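The Interim Mayor of Momdale

Liya Gebremichael became mayor of Momdale by going to the bathroom. When she left the room there were five people at the table and a discussion about the parking lot. When she came back there were still five people at the table, all of them looking at her with great warmth, and somebody had moved the last cinnamon roll to her place.

"It's only until January," said Wolde, who had the gavel and was holding it out to her handle first, the way you pass scissors to a child.

Momdale had 1,094 residents according to the sign on the county road and 1,012 according to the water bills. The difference was a sore subject. The state paid for road salt by the head, and it used the sign. Nearby Wellitz, with a flat 900, had been saying things about the sign for years.

Her first caller was a man from Wellitz.

"I'm calling for the mayor," he said.

"Speaking, I suppose."

"You've got eighty-two people over there who don't drink water."

"They're private people," said Liya. She had been in office nineteen minutes and was alarmed at how easily it came.

She went to see the sign that afternoon. It stood in the ditch past the feed store, green, a little bent where the school bus had introduced itself, and the number was made of four separate metal plates screwed on at the corners. Any fool with a screwdriver could have fixed it. She had a screwdriver in the glove compartment. She stood in the weeds holding it for quite a while, and three cars slowed down, and every driver waved, and she waved back with the screwdriver.

By suppertime the whole town knew that the new mayor was going to take eighty-two people off the sign. By eight o'clock most of them knew which eighty-two.

Mrs. Pulano came to the door first. She wanted it on record that her sister, who had moved to the coast and left a perfectly good couch behind, still counted.

"Does she plan to come back?" Liya asked.

"She plans to come back for the couch."

Then came the Hendry twins, who shared a water bill, a truck and a toothache, and were afraid of being rounded down to one. Then a boy of maybe ten with a list of names he felt the town could spare. Liya thanked him and kept the list. It was better reasoned than anything in the minutes, and Wolde was second on it.

Around midnight she made herself toast and did what her predecessors had evidently never done, and read the state form. It was two pages long. Under "population" it said to enter the figure the community believed to be correct. She read that line again with her glasses on.

In the morning she called Wellitz.

"We believe it," she said.

"You believe what?"

"All of them."

There was a long breath on the other end. Somewhere behind him a radio was giving the hog prices. "Well, hell," the man said. "What do you put down for the ones who died?"

"How many have you got?"

"Fifty-five," he said, "if you go back to my grandfather, and I'd like to."

They talked for an hour. He turned out to be the interim mayor himself, had been for eleven years, and it had started with him stepping out to move his car. He gave her some advice about snow fences and told her never to accept the gavel case, only the gavel, because once you had the case you had to keep it somewhere.

It was on her porch when she hung up. It had a bow on it.

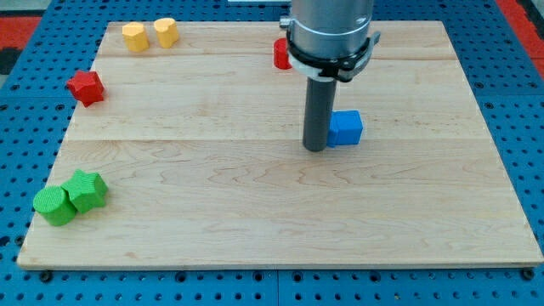 Mrs. Pulano read the whole story twice and wishes to say that a couch is not a small matter, that her sister would have come back for a good deal less, and that if Liya is still mayor by spring she had better do something about the parking lot.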